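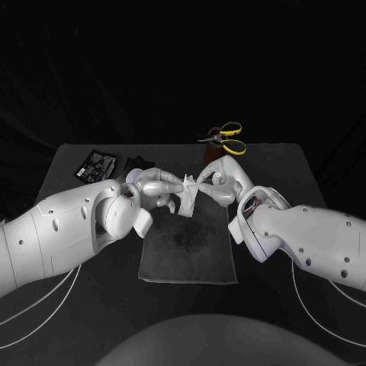

Two white robot hands holding a crumpled tissue, dark gray table.

Skenden Sailing Club
Launch ramp and start line equipment
Interim report to the Carroll Fund, period ending April

1. Ramp

The lower section of the Turnport ramp has been recast to a depth of 10 inches. The old surface had broken up below the low water mark, and trailers were dropping a wheel off the end at spring tides. The new section extends the usable length to 60 feet. Non-slip grooving is complete on the north side. The south side remains to be cut and is scheduled for the next run of suitable tides. Until then, launching is limited to one trailer at a time.

2. Marks and ground tackle

Eight inflatable marks have been delivered and checked for leaks. Two had faulty valves and were replaced by the supplier at no cost. Ground tackle is made up for all of them, with chain on the windward and gybe marks and rope only on the remainder.
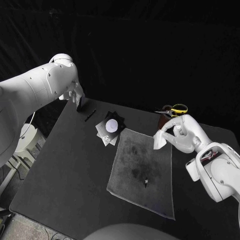

The committee boat anchor has been changed to a heavier pattern after dragging on two race days in March.

3. Start signals

The Proron horn controller is installed and runs the standard sequence without error. Battery life in use is up to 18 hours. The general recall signal is still given by hand, pending a wiring change.

4. Spending

Ramp costs are over estimate due to additional pumping. The difference was met from the allowance for marks. No change to the total grant is requested.

5. Next period

Complete south side grooving. Rewire recall signal. Repaint distance markings on the ramp wall.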